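Tags: Floor Safety, Mobile Racking, Walk-Round Checklists

MOBILE SHELF UNIT AND FLOOR AREA: WALK-ROUND CHECK WITH COMMENTS

Site: Zamari, parts floor, bay 9
Form: Gestia walk-round, March revision
Done on: 1st April
Checked by: Érica Moura
Site contact: Brock Grewal

The form wants a yes or no against each line. I have given it one where I could. Where the answer is "no idea", I have written that, and the form can cope.

1. Uprights and crossbars straight, no visible bends
Yes. I sighted along them from both ends. The perforated steel hides small dents well, so I ran a hand down the front ones too. One scrape on the paint, no sharp edge.

2. Rated load shown on the unit
No. Brock says the Ouellet paperwork gives a figure per shelf. I asked to see the paperwork and was shown an order confirmation with a unit price on it. Until there is a number on the unit itself, I don't see how a person loading it is supposed to know when to stop.

3. Shelves level and seated
Yes, top and bottom. I pushed down at each corner of the top shelf and nothing lifted.

4. Top shelf clear of unsecured items
No. One white plastic tray, lying at a slant on the left half with a corner near the front lip. It weighs next to nothing, and I expect to be told so. The lip is low and the tray has a raised, pointed end that a sleeve would catch. The written rule here says the top shelf is kept clear between jobs. Either keep to that or change the rule.

5. Crates seated fully on the lower shelf
Yes. Green vented crates, in a row, none sticking out far enough to kick. I pulled one out and slid it back and it ran freely.

6. Crate labels filled in and current
Partly. I checked the ones on the lower shelf against the Prurlow stock list. One matched. One had a part number the list doesn't have, and the list, with 1,124 lines, ought to have it. I was told the list is "ahead of the floor." I have no idea what that means and would like it in writing.

7. Casters locked
Marked yes on the last three sheets. I would like to know how it was tested. I put my hip against the unit and it moved. Not far, but a locked caster shouldn't let it move at all. No from me.

8. Casters free of string, wrap and grit
Yes at the front. I could not get a proper look at the back ones without shifting the belts, see 9.

9. Belt barriers in place and latched
Red belts, both out, both latched when I got there. Fine as far as that goes. A belt at that height reminds people to go round. It won't stop a unit that rolls. The risk sheet lists the belts as the control for "unit movement" and I disagree with it.

10. Barrier post bases flat and not a trip hazard
Just about. The posts don't match: one is black with a dark base, another is chrome with a polished disc. The chrome base shows up well on the carpet. The dark one doesn't, and it's the one I caught with my toe. Swap it or put tape round it.

11. Floor sound, no lifting edges or loose patches
Yes where I walked. The gray speckled surface hides spills, so I went over it with a flashlight. Dry.

12. Floor lines visible and unbroken
Yellow line present and clear enough. My complaint is with what sits up against it. If the line marks the edge of a keep-clear strip, then the edge of the strip is being used for parking. If it marks something else, the floor plan should say what.

13. Last inspection actions closed
There were 5. Two are closed. One is signed as closed with no date and I can't find any sign the work was done. The other two are "ongoing," which they also were on the sheet before.

14. Unit numbered and on the asset list
Yes, number 111, matches.

RESULT: usable for light loads with the casters rechecked first. Not a pass. Lines 2, 7 and 10 to be sorted before the next walk-round, and I will do the hip test again myself. Line 4 takes ten seconds and I'd expect it done the same day.

Brock has asked for the word "fail" to be left off the front page. It isn't on the front page. The form doesn't have a box for it.

Shelf unit with belts, and floor with the yellow line: 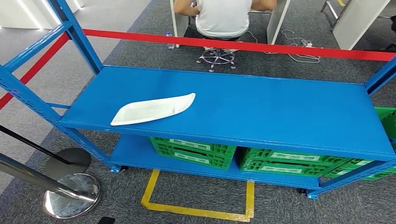
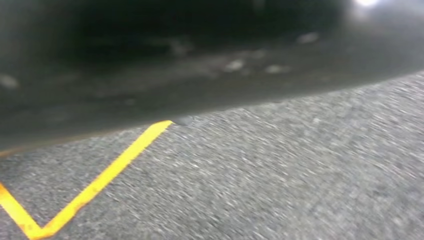
Érica Moura

Added after talking to Brock: the caster locks are the foot-press kind and he thinks the last person pressed them only halfway. Possible. I pressed them all the way and the unit still gave a little on the left side, so I'd want that one taken off and looked at. He will also ask Ouellet for a load plate. I have put both down as open, with his name against them, and I'm not closing either over the phone.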